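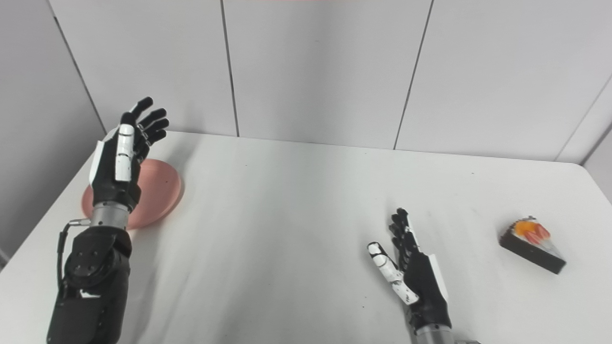 Kamran Rizvi wrote in after the last newsletter to ask whether we'd really meant it when we said to skip the toll road and take the old way over the range, and how long it takes if you've got two kids in the back who get carsick. Good questions, Kamran! Yes, we meant it. And the answer to the second part is a whole day, if you do it properly, so pack the ginger biscuits and read on.

The old road leaves the highway just past the Indmont turnoff and you'd miss it if you blinked. We did miss it, and had to double back at the next servo, where we bought a map we didn't need and a pie that we did. From there it's 16 kilometres of flat paddocks before anything happens at all. Then the road swings left across a one-lane bridge, the gums close in overhead, and up you go.

I'm a terrible passenger on hills, so I drove. The climb is steady and the bends are well signed, but the bitumen is patchy after the first lookout and there's a stretch of gravel near the top that had me down to a crawl. A normal car is fine. We saw a little hatchback up there with a surfboard on the roof, going the wrong way for the beach and looking very pleased with itself. I wouldn't tow a van over, though, and if there's been a lot of rain I'd ring ahead to the pub at the far end and ask what the top section is like. They're used to being asked.

The first lookout is nice enough, with a picnic table and plenty of room to pull over. Save your lunch for the second one if you can hold out. You park beside a water tank, walk up through the rocks for a few minutes, and the whole valley opens out underneath you, all the way back to the grain silos. We sat there with our thermos for far longer than we'd planned. A pair of wedge-tailed eagles came past below us, and I'd never looked down on an eagle before. The kids stopped arguing about the window seat for a good half hour!

Carsick passengers, Kamran: the worst of the bends are between the bridge and that first lookout. Stop there, let everyone walk about, and the rest is much gentler. Ours were fine after that, and hungry with it.

Down the other side it's a different country altogether, greener and cooler, with dairy farms and hedges and letterboxes made out of milk cans. The town of Caldeira sits at the bottom beside the river. It has one main street, a hall, a bakery that shuts at 2, and a swimming hole behind the footy ground that we only found by following some teenagers with towels. The water was cold enough to make me yell. I went back in before breakfast the next day and yelled again.

We stayed at Skokanance, a guesthouse on the hill road out of town run by Vlastimil Ďurica. He does a proper cooked breakfast and a pot of plum dumplings on request (request them). There are only four rooms, and the one at the back with the creaky verandah gets the morning sun and a very bold family of magpies. Bring a jumper even in summer. It was a hot, sticky afternoon when we left the coast and I was under two blankets by nine o'clock.

Vlastimil drew us a walk on the back of a receipt, along the river flat and up to an old stone weir, and it was the best thing we did all weekend. It's easy going apart from a muddy bit by the stock gate, and you can turn round whenever you've had enough. Look for platypus at the weir if you're there early or late in the day. We saw bubbles. I'm claiming them.

A few practical bits, as we've been asked. There's no phone signal from the bridge until you're nearly in Caldeira. Fill up before you leave the highway, as the pump in town is often closed. The whole crossing, bridge to bakery, is 30 kilometres, and it'll take you the best part of the morning with stops. Dogs are fine at both lookouts on a lead but not on the weir walk, where the farmer has stock in.

We're going back in November, when the wildflowers should be out along the top, and this time we'll carry on down the river to the coast. If you've done that stretch, please write and tell us where to eat.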